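Care and Returns Information for Plated Earrings Sold Online
Student Project Report, Retail and Product Studies, Atosley College
Submitted Jan 24, 2025

1. Purpose

The project examined how a small online jewelry store informs its customers about the care of plated earrings and the conditions under which they may be sent back. The store selected was Doteo, which sells its own Lâm line of brass and silver earrings together with pieces finished by the Sandar plating workshop. The store gave permission for its listings to be used in coursework.

2. Method

All 188 earring listings on the store's site were read in October. Each listing was recorded on a form under the following headings: base metal, plating, type of fastening, care advice, and return terms. A listing was marked complete only if the information appeared on the product page itself. Information placed on a separate policy page was recorded in its own column.

Each listing was read by 2 members of the group working separately. Where the forms disagreed, the listing was read again and a joint entry was made. Most disagreements concerned the word "gold," which the store uses both for the color of a piece and for its plating.

3. Findings

Base metal was stated in nearly every Lâm listing. In the Sandar listings it was often left out, and the plating was described in its place. Customers with a nickel allergy would need to write to the store before ordering.

Care advice was uneven. Stud earrings generally carried a note on perfume and hand cream. Hoops and drop earrings, which have more plated surface in contact with skin and hair, usually carried none. The advice to store pieces dry and apart from one another appeared only on the policy page.

Return terms for pierced earrings were strict, and the store accepts them only with the hygiene seal unbroken. This condition was written clearly on the policy page, which runs to 2,000 words, but it was missing from the product pages and from the order confirmation.

4. Recommendations

The group recommends that the store adopt one fixed block of text for all earring listings, giving base metal, plating, fastening, and care in that order. The hygiene seal condition should be placed directly above the order button. The policy page should be reduced to 1,000 words or fewer, with earrings treated under a heading of their own.

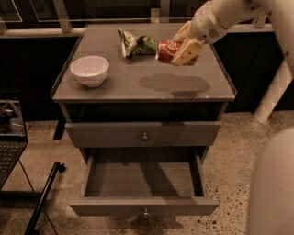
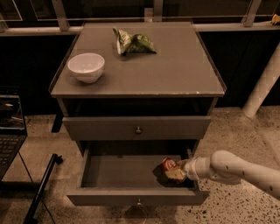
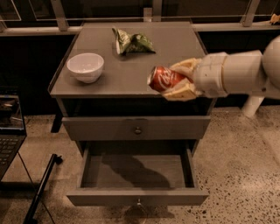 Figures 1 to 3. Bedside cabinet with white bowl and green snack bag.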